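Frequently Asked Questions: Caring for Your Wooden Worktop

We get a lot of lovely letters about wooden tabletops here at Mirkby, and the same handful of worries come up again and again, so we've gathered them on one page. Last updated June 17, 2020.

How often should I oil a light-colored wooden top?

For a new one, we like to see two coats in the first month and then a fresh coat whenever the wood starts looking thirsty. Sprinkle a few drops of water on it. If they bead up, leave it alone for now and go enjoy your afternoon. If they soak in and leave a dark spot, it's time. Pale wood does show everything a little sooner than dark wood, I'm afraid, but it also forgives you sooner!

Can I keep a separate board on top all the time?

You can, and plenty of our customers do, especially if they work at the same spot every day. Just lift it once a week or so and let the air get underneath. Wood that never sees daylight stays a different shade from its surroundings, and you may be surprised by the pale rectangle you find when you finally move things.

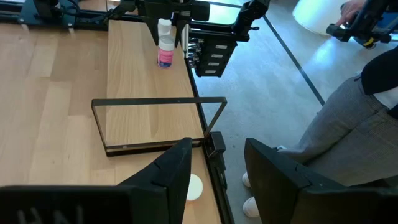 If you already have one of those patches, don't reach for the sandpaper right away. Leave the board off for a few weeks in a bright room and the color will usually even itself out – not perfectly, perhaps, but enough that only you will know where to look.

Are metal things all right on bare wood?

Dry metal is fine. Damp metal is where the trouble starts, and a black ring from a wet can is a stubborn thing to get out. Wipe the feet of stands and frames before you set them down, and if something lives on the table for good, stick a bit of felt underneath. The Skimaten felt dots come in a sheet and are easy to trim with kitchen scissors.

What about bottles and jars?

Check the bottoms for drips, especially anything with oil or soap in it. A small tray saves a lot of grief.

Which sandpaper do I need for a rough patch?

Start with whatever medium grit you have, always going along the grain, and finish with 600 if you like a really silky feel. Wipe off the dust and oil the spot the same day.

How do I order a replacement board?

Write to us with the item number from your receipt. The short Nandance board is 1429 and the long one is 2205.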